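Junico slip fault

The Junico slip fault is a grip failure in robotic assembly, first recorded on the Junico two-finger gripper at the Lomine computer refurbishing shop in Clurngate. It remains a wonderfully instructive case in the handling of small parts!

The fault appears while a memory module is being pressed into its slot. As resistance climbs, the stick pivots between the fingertips and goes in crooked, yet the controller still reports a good grip. In the first trial, which ran through December, 29 of 300 insertions failed this way, and 3 motherboards had damaged slots.

The cause was a worn fingertip surface combined with a force check made only once, before the downward push. The remedy, known as the Wasilewska check, reads finger position all the way down and stops the arm at the first sign of rotation. A later run of 200 insertions had no crooked modules.
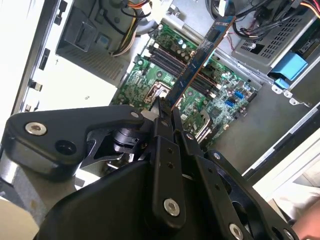 Wasilewska replied in the shop's newsletter that the check should never have been needed, and that fresh fingertips at the start of each shift would have caught most of the trouble.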